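How to record shirt folding demos with the hand grippers

Writing this down fast because Nazma asked for it and I keep answering the same questions in chat. It covers the two-hand T-shirt task only. Towels and pants are a different page, still not finished, sorry.

What you need
Two hand grippers, charged or plugged in. The recorder app (we use Grendar, the menu names below are from that). A bed or a big table. Shirts, the more beat up the better. Long sleeves on you if you want, doesn't matter, just push the cuff back so it stays off the trigger.

Before you start
Wipe the finger pads. Lint kills the grip faster than you'd think.
Squeeze both triggers all the way, let go, watch the opening values in Grendar. Both should drop to zero and come back. If one sticks, stop and recalibrate, don't record anyway.
Check left and right are assigned correctly. Berkay lost a whole morning to swapped hands and the policy came out mirrored. Very funny to watch, totally useless.
Cables: leave slack. Route them behind your elbow if you can. A cable pulling on your wrist makes the motion jerky and the jerk goes straight into the data.

Setting the shirt
Front up, collar away from you, sleeves out. Don't iron it flat with your hands. Some wrinkles are good, the robot is going to meet wrinkles. Between takes pick it up and drop it again so the start position changes a little. Same exact start every time = a robot that only folds from that start.

Don't clear everything off the bed either. A few things lying past the shirt is fine as long as they aren't in the way of the fold. Move them now and then.

Recording a take
Hold both grippers open above the shirt, hands still. Count 2 seconds. Press record.
Left hand goes for the left sleeve. Come in low, pinch the fabric near the cuff, close all the way. Half-closed pinches slip and you won't notice untill the sleeve falls.
Lift straight up first, then across. People want to drag it sideways right away. The shoulder comes with it and the whole shirt skates.
Right gripper stays open and close to the hem while the left one works. Don't park it out of view behind you. If it needs to hold the body of the shirt down, press lightly with closed fingers.
Lay the sleeve over the chest. Open. Wait a beat before you pull away, or the pad takes the fabric with it. 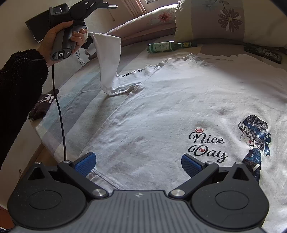

Go slower than feels natural. Half your normal folding speed, maybe less. The arms on the Tanner rig can't do a wrist flick and if you flick, the replay just clips it and the sleeve lands wherever.

Right sleeve same thing, other hand. Then both hands on the hem, fold up to the collar, open together, hands up, stop recording.

Mistakes
Dropped the sleeve? Pick it up and keep going, that's a good take. Tag it "recovery". We want those, 4 per set at least.
Put a gripper down, scratched your nose, talked to the cat? Delete it.
Lost tracking (red bar at the top)? Delete it, wait for green, redo.

Do sets of 10, then swap the shirt. Prints and dark colors both, not all plain white. Take a break between sets, trigger finger gets tired and tired takes look mushy in the grip plot.

Uploading
Name the folder task_initials_set, so tshirt_gg_03. No spaces!! Watch the first and last take all the way thru before you hit upload. Graciela checks the rest and will message you if a set gets bounced, ususally it's the sync.

Trigger spring feels loose: tell Garnet, don't open it up yourself.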